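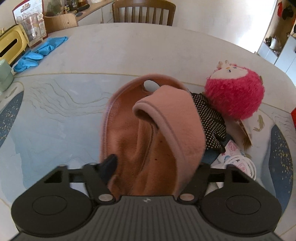
How often should soft things and cables be checked over at home? Every 2 months suits most houses, plus a proper go in March when the winter stuff comes off people's feet.

I do mine at the round table with a cup of tea, and it takes me one pot. My list, with my comments as I went:

Slippers, soles – OK. Bend them and feel for slick patches. We've got stone stairs here at Sitley, so I'm fussy!

Slippers, lining – OK, needs a wash. The pink fleece ones have little dark specks inside (fluff or crumbs, who knows). Shake out first, then a cool wash.

Slippers, seams – WATCH. I run a thumb all the way round the edge and tug gently at anything that folds over.

Plush toys, face – OK. Pull at the eyes, nose and ears. Embroidered faces like the one on our shaggy pink friend are my favourite, nothing hard to come off in a small mouth.

Plush toys, fur and clothes – OK. Give long fur a good tug and see what's left in your hand. The polka dot outfit gets the same treatment (poor thing).

Labels – leave them on! I used to snip them and then never knew what could go in the machine.

Cables – TO DO. White one is coiled up with the fabric bits and wants its own home. Straighten, feel along for nicks, look hard at both ends, then loop it loosely. I put mine in a Nendura tin.

Tablecloth – OK. Check it isn't hanging low enough for a toddler to grab.

Still to look at: the hall rug, and the heater lead upstairs.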